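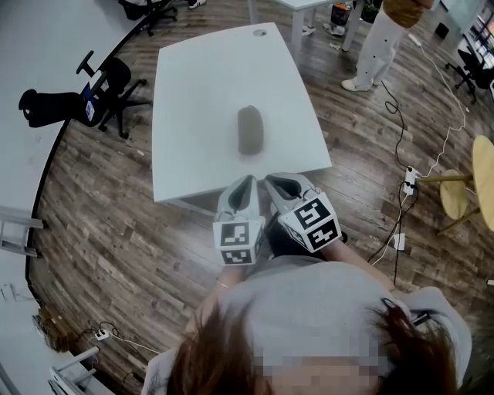
A reader of the last version of this guide asked why Turnex kept filing every film she owned under its Australian release title, when half of them were French and she only knew them by the French name. Fair question! The answer is in step 3, and I've moved it up so it doesn't get missed again.

Guide > Setting up > Section 4: Cataloguing your films

Contents Install Import Catalogue Share Help

4. Cataloguing your films

I put my own collection through this over one long weekend (mostly old European stuff, plus a box of musicals I'll defend to anybody), so the order below is the order that worked for me. You'll want your discs or files handy and your Turnex library already created. If you haven't got a library yet, go back to Section 2.

1. Open Turnex and choose Library, then Add Titles. Start with a small batch. I did 13 films on my first go and that was plenty for finding my mistakes.

2. Type in the title and the year. Please do put in the year, as remakes are everywhere and Turnex will happily hand you the wrong one with the wrong cast.

3. Under Title Language, pick Original, Local or Both. It's set to Local when you first install. I use Both, so a search under either name brings up the film.

4. Check the cast list. Actors who changed their names partway through a career often show up twice, once under each. Tick the two entries, choose Merge, and select the name you want on top.

Caution: Merge can't be undone once you've closed the library. Save a copy first. I once merged two completely different actresses with the same surname and spent an evening untangling their careers.

5. Fill in the Role Size field if you care about it. You can choose Lead, Supporting, Bit or Uncredited. I love this one – it's how I found out how many of my favourites had started in crowd scenes.

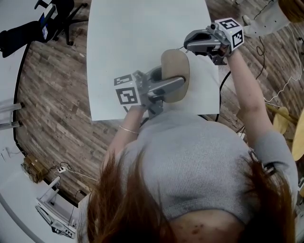 Fig. 2. At the white table, with a gripper in each hand.

6. Press Save Batch. Turnex will show any entries it couldn't match in grey.

Note: Grey entries are nearly always short films or commercials. The built-in list is thin on both, so switch on the Nirska add-on (Settings, Add-ons) and press Match Again. Nirska is slow with colour posters, and you can turn those off.

Note: If you're bringing in a list from Skinner, export it as plain text first. Its star ratings go up to 5 and Turnex's go up to 10, so tick Double Ratings on the import screen or all your masterpieces will look like duds.

7. Go to Shelves and drag your new titles where you want them. I sort by decade and then by director, but my Ilon shelf (everything I've seen at the Ilon, our local rep cinema) is just in the order I saw them.

Sharing a shelf with somebody else is covered in Section 5.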